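Subject: Re: [bench-practice] Draft 2 of the teardown rules, comments wanted
From: Marietjie Van Wyk
To: bench-practice list

Hello all, and thank you for the kind notes on the first draft, I have read every one of them.

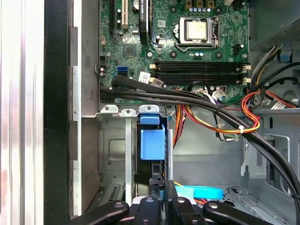
Wrist camera view into an open tower: CPU in its socket with no cooler on it, memory slots empty, cables still in the case.

I'm answering the questions from the Wirkbridge bench in the order they came, and I'm sorry it has taken me most of February to get to them.

> Hi Marietjie,
> We read draft 2 over lunch and mostly like it. Three things.
> (a) Section 4 says "no approach over an exposed processor." Does
> that mean the arm can't work on the drive bay while the CPU is
> showing? On most towers we'd lose half the job.
> (b) Do we really need to tie back every cable before the arm
> goes in? Our people say it takes longer than the teardown.
> (c) Who signs the sheet when the Silo bench hands a machine
> over to us half done?

On (a), no, I wrote that badly and I can see why it worried you. What I meant is that the gripper shouldn't travel across the socket on its way to somewhere else. Working down at the drive cage with the CPU uncovered is fine, as long as the path comes in from the cage side and goes out the same way. If the path has to cross the socket, then put a cover over it first, and write on the sheet that you did. I would also like us to agree on a minimum height of 80 mm above the board for any sideways move. We tried lower at Silo and it made me nervous every single time, although I know some of you have steadier hands (and steadier arms!) than we do.

On (b), I have gone back and forth. The old wording said "all cables," and I think that asks too much. Look at a case like the one above: the power wires on the right are looped up with a small white tie and I wouldn't touch them again. It's the thick black bundle running across the lower part of the board, and the wires hanging near the drive cage, that I would want somebody to look at before the fingers close on anything. So my new wording is:

4.3 Before each gripping move, the operator checks for cables between the open fingers and the part, and along the path out. Any cable found there is moved or tied. Cables elsewhere may be left as they are.

Could somebody from Čierny tell me whether that reads sensibly to a person who has just been trained? I have been staring at it too long. The same goes for the colored release handles on drive cages — I'd like a line saying that a latch is opened with the latch motion and never by pulling on the drive, but I can't find words that cover all the cage types.

On (c), both benches sign. The one that stops writes down what has been removed and what is still connected, and the one that starts reads it with the case open in front of them. I know this sounds fussy. We had a handover in which the sheet said "memory out" and nothing else, and we spent a good part of the afternoon working out whether the cooler had been taken off on purpose.

One last matter, the force limit. Tratix asked for a single number across all benches, and I had put 200 N in draft 1, which was a typing mistake and I thank everybody who wrote to tell me so. It should have been 20, but please don't set that on your machines yet, I want to hear from each bench what grip you are using now and on which parts. Send me whatever you have, even if it's scribbled on the back of a job sheet.

Draft 3 will go in the shared folder under the same name as before. Please put your comments in the margin and leave the text itself alone, as two of us were editing over each other last time and I lost a whole page on labels.

Warm regards to everyone,
Marietjie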